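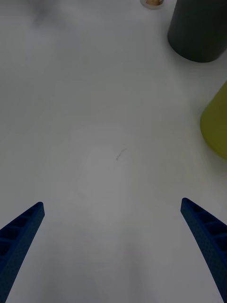
Primo De Luca replied that an arm which continues to descend after a stop has been requested should be treated as a safety matter, and that he did not agree with its being listed under "Calibration and general faults". The thread has been moved accordingly. The original report follows.

ikwood_bench
Posted Friday, April 30, 2021
Right arm continued downwards after pause command

We wish to report a fault on the two-arm table cell at our Ikwood site and would be grateful for advice from other operators. The cell runs Villa control software with the Jasis wrist camera package. The task is tabletop sorting of small items.

During a routine approach with the right gripper open, the operator pressed pause on the control screen. The left arm stopped. The right arm moved down a further 11 mm and made contact with the table before its own force limit brought it to rest. Nobody was within reach and there was no injury. The tip of one finger is lightly scuffed and has been replaced.

The picture at the head of this report is from the right wrist camera and shows the fingers open over the table, as they are on approach. The log records the pause command as received by both arms. The fault has appeared on 2 occasions since the March update and we have been unable to produce it at will.

Tundville_Ops
Thank you for the report. We had a similar event at Tundville and traced it to the motion buffer. The right arm was finishing the points already sent to it before acting on the pause. Please check whether the buffer length is set to 10 on one arm and 5 on the other. The March update altered ours without notice.

ikwood_bench
Confirmed. The left arm is set to 5 and the right to 10. We had assumed the values were shared.

marginal_load
I should like to suggest another possibility before the buffer is accepted as the cause. There is a small dark fibre or hair on the table near the middle of the picture. If the Jasis package is estimating table height from the camera, fine debris on a plain white surface may disturb the estimate. We wipe our tables at the start of every shift for this reason.

Tundville_Ops
I must disagree. A wrong height estimate would explain contact with the table. It would not explain movement after a pause. The two questions ought to be kept apart, although cleaning the table is sensible in any event.

marginal_load
I accept the distinction, but the report describes both contact and late stopping. Correcting the buffer might shorten the movement and leave a height error in place. I would ask for the height log to be examined as well.

Primo De Luca
My concern is with the means of stopping. The pause on the control screen is a software command and must never be relied upon to protect a person. Was the hard-wired stop tested after the event?

ikwood_bench
It was tested the same afternoon, on each arm separately, and both stopped at once. We accept that our local instructions use the words "pause" and "stop" as though they meant the same thing — they are being rewritten.

Primo De Luca
Thank you. I would still advise that the cell remain out of service until the pause has been repeated at reduced speed with equal buffers, and at several heights above the table. I would also remove any loose items from beneath the right arm for those trials.

quillfeather
Is it necessary to withdraw the whole cell? We depend on a similar arrangement and could run the left arm alone.

Primo De Luca
In my view, yes. Both arms take their commands from the same controller, and the cause has not been established.

Tundville_Ops
We ran ours on one arm while the matter was open, with the other switched off at the isolator, and our safety officer was content with that. Sites will differ.

ikwood_bench
The cell has been isolated. Both buffers are now set to 5 and the height log has been sent to Villa support together with the command log. The reduced-speed trials will be carried out once they have replied, and the results will be posted in this thread.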